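Dinnerware myths I've stopped believing

By the Pugh Household Pages
13 Aug 2026

Every few months somebody tells me I'm ruining my plates. Usually it's the vinegar people. Soak your dishes in straight vinegar overnight, they say, and the grey marks lift right off. I tried it for a full month in March and the marks stayed put. Most of them are metal from cutlery sitting on the glaze, so you need a mild abrasive. A paste of baking soda and water, a soft cloth and roughly 2 minutes of rubbing will shift the fresh ones. Old ones, maybe.
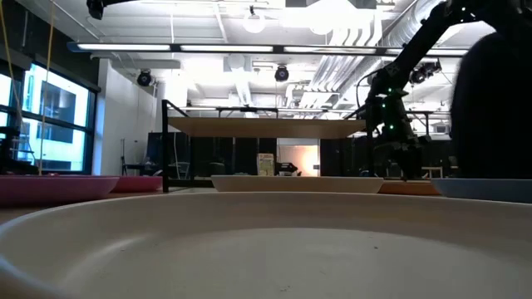

Then there's the felt separator business. Keslow sells a pack of 30 and the box implies your stack will crumble without them. For everyday plates, paper towel does the same job. I'd save the felt for anything with a gold rim, and I'd keep those out of the microwave too.

Coloured plates get blamed for a lot. I've been told the bright ones fade in the dishwasher and the pale ones don't. In my kitchen the trouble has been too much detergent — the cheap powder especially — and it dulls everything. Halve the dose before you buy a rinse aid. If you have soft water, halve it again and see.
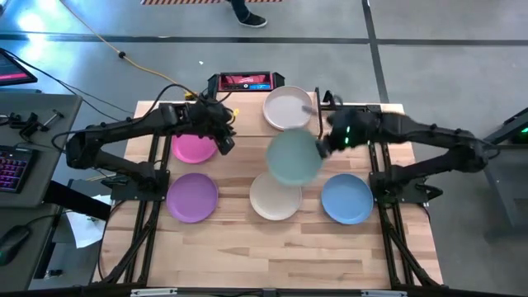 Plates in mixed colours on a butcher-block top.

Crazing is another one. Those fine lines in the glaze won't scrub out, whatever the Pravum bottle promises. Bleach may lighten the stain for a week or so. I wouldn't serve food on a badly crazed plate, and a chipped one goes under a flowerpot.

As for warming plates in the oven, check the maker's limit first. Mine go in cold, at 100 degrees or lower, and come out onto a folded tea towel.

Last updated 13 Aug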